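Week 3 handout: Household food waste figures and where they come from

Reading before class: Yadav, chapter on kitchen diaries. Skim the tables, read the footnotes twice.

Last week we ended with the Wirkine survey and its headline claim that 77 percent of households "underestimate what they throw out." I asked you to find out how the survey knew that. Most of you wrote that people were asked what they threw out and then asked again. Fine. But two answers from the same person don't tell you which one is wrong, and the report picks the lower one without saying why.

Keep three sources apart in your notes. Diaries: people write down what they discard. Bin audits: somebody sorts the trash. Purchase gaps: you take what was bought, subtract what people should have eaten, and call the rest waste. I trust the last one least. It rests on a guess about appetite, and the guess is usually buried in an appendix. 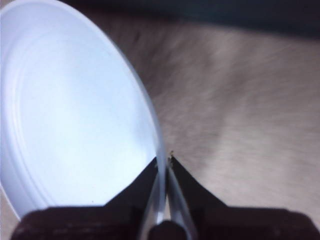 Diaries have a known problem, which is that keeping one changes what you do. Libor Štefanec ran a small diary study in March with 94 households and found the entries thinned out after the first few days. He read this as people wasting less. Vikas Yadav read the same sheets as people getting tired of writing. Neither reading can be ruled out from the sheets alone, and I'd be wary of anyone who quotes the drop as a success.

Now bin audits. They look solid since there is a scale involved, but a scale only weighs what reaches it. Anything poured down the sink, fed to the dog or composted out back is gone. The Pistik audit reports 1492 bags sorted and says almost nothing about homes with a compost heap. Ask what share of the street that was. I did, and got a polite letter. 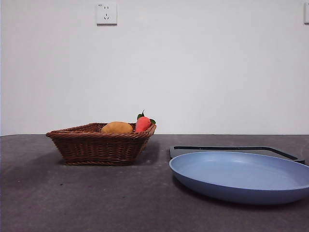 Definitions do more work than most readers notice. Is a carrot top waste? A bread crust? The Rusnák coding sheet splits things into "avoidable" and "unavoidable," and the line between them is plain opinion. Storage gets coded too, and there the sheet is cruder still: food kept in an open wicker basket on a table goes down as "unrefrigerated, at risk," whether it's a ripe peach or an onion that would sit there happily for weeks. A coder who follows the rule exactly will produce tidy numbers that mean very little. Coder agreement was high, we are told. I'm sure it was — they all had the same bad rule.

The same goes for "edible at time of disposal." Edible to whom? Bring one item from your own kitchen that you and a roommate would disagree on.

The Droneo app study tries to get around all this by having people log food as they buy it and again as they finish it. Whatever never gets the second entry is counted as wasted. You can see the trouble. Forgetting to log a yogurt and throwing away a yogurt look identical in the data. 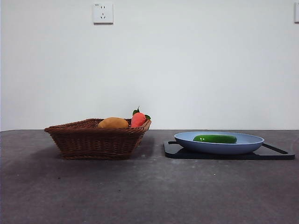 So can any of these figures be compared with each other?

Only when the method and the definition of waste both match, and in our readings they never do. You can compare a study with its own repeat, if the coding sheet wasn't changed in between.

For the write-up: pick one number from the readings and trace it back to whoever wrote it down first. One page. Say where you lost the trail, if you lost it. Don't tell me whether food waste is bad.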